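Folding Knits Without Stretching Them: Project Report
Karine Turcotte and Chia-hao Tsai
Supervisor: Chantal Lachance

3. What we did

We tested three ways of folding a knit sweater on a bed: the flat thirds fold, the store fold over a board, and the roll. Beds are where most of our classmates fold their laundry, so a bed it was! Every sweater went through each fold 14 times, and we measured the ribbing at the collar and cuffs before the first fold and after the last one.

We started out on a bare mattress and hated it. The sleeves slid around and the body never stayed square. Then Mélanie Cloutier suggested a fleece blanket underneath, and what a difference! The fuzzy surface grips the wool just enough that you can smooth one side while the other stays where you left it. Satin bedding was the opposite, slippery and shiny and very annoying.

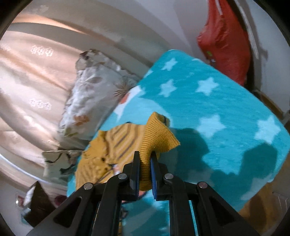

The other thing we got excited about was ribbing. Because the ribs run vertically, a collar or cuff stretches easily sideways and hardly at all lengthwise. If you lift a sweater by a fold of its ribbed edge, the rest bunches up and hangs from one small spot. We now slide a flat hand under the body and move the whole thing at once (slower at first, but you get quick).

4. Results

The roll was fastest but left the most creases after 5 days in a drawer. The thirds fold kept the collars closest to their first measurement. The store fold looked gorgeous and we both love it, though it fell apart as soon as anyone pulled a sweater from the middle of the pile.

Stripes helped us more than we expected. On a striped sweater you can line up the two sides by colour and catch a crooked fold right away. On the plain grey one we had to use a ruler.

5. Next time

We'd like to try heavier wool and a deeper drawer. Manon Gosselin has offered us 4 cardigans, buttons and all, and we start on those in October.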